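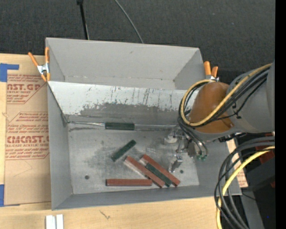
Sorting bins and block sets

Zirnmont workshop, bench notes and pictures. Page last changed 12/1/18.

This gallery covers the open-topped bins used on the long bench and the coloured blocks that go in them. It is meant for people who are setting up a bench of their own and want to know what the parts look like after a period of use. Most of the questions we receive concern the lining, so the notes give more room to that than to the blocks.

The bins are of one pattern. Each has a grey outer shell and a metal bottom, with a sloping metal panel set across the inside. The panel brings pieces down towards the flat part of the bottom and closes off a narrow section at the far side. That section is left empty and is not part of the working area. Anything that drops into it should be taken out by hand before the next count.

Bin, general
Grey, roughly rectangular, open at the top. It stands on a light wooden tabletop. The far wall is tall and has a smooth matte finish, with one small brownish scuff near the upper middle. Scuffs of this kind do not affect use and we do not paint over them.

Sloping panel
Pale in the upper part, with dark vertical scratches and flecks. The lower half carries a darker grey worn patch with a ragged upper border. A panel in this state is still serviceable. We replace one only when the surface has lifted or a scratch can be felt with a fingernail.

Seam
A narrow silvery line along the foot of the panel, crinkled at its left end. Check it when the bin is cleaned. Fine grit collects here and a soft brush removes it — do not use a scraper.

Bottom
Flat metal, mottled light and dark grey, with smudges and wear marks. Two small round holes are visible, one lower left and one lower right. Keep both clear. The mottling does not come off with ordinary cleaning, and repeated polishing makes the bottom more slippery than the blocks need.

Blocks, green
Three in this set, dark green, the shorter of the two kinds. One lies along the seam at the base of the panel, one lies alone at an angle, and one is between two of the reds. A green against the seam is the hardest to pick up by its long sides, as the panel takes up the room behind it.

Blocks, red
Three, brick red, longer than the greens. Two are on the diagonal with a green between them and the third is almost level, close to the near wall. Where three blocks run side by side like this, we take an outer one first.

Set size
6 blocks to a bin. We tried larger sets in November and went back to this number, as the blocks covered too much of the bottom and the count took longer.

Cleaning
Dry cloth after every 40 rounds. Damp cloth after every 100, then dried by hand. The blocks are wiped separately and returned to the bin once the metal is dry.

Storage
Bins are kept upright and are not stacked, because the rim marks the panel of the bin beneath. Blocks go in lidded boxes by colour. Our shelf holds over 2 years of retired blocks, which are kept for comparison of wear and are not lent out.

Supply
The shells came from Clakis and the panels were cut to size by Allora. Block sets are ordered through Hà and arrive in mixed colours — state the lengths when ordering, as the colour alone does not fix them. Spare panels can be had from the Zirnmont store on request. Bring the old panel with you for measuring.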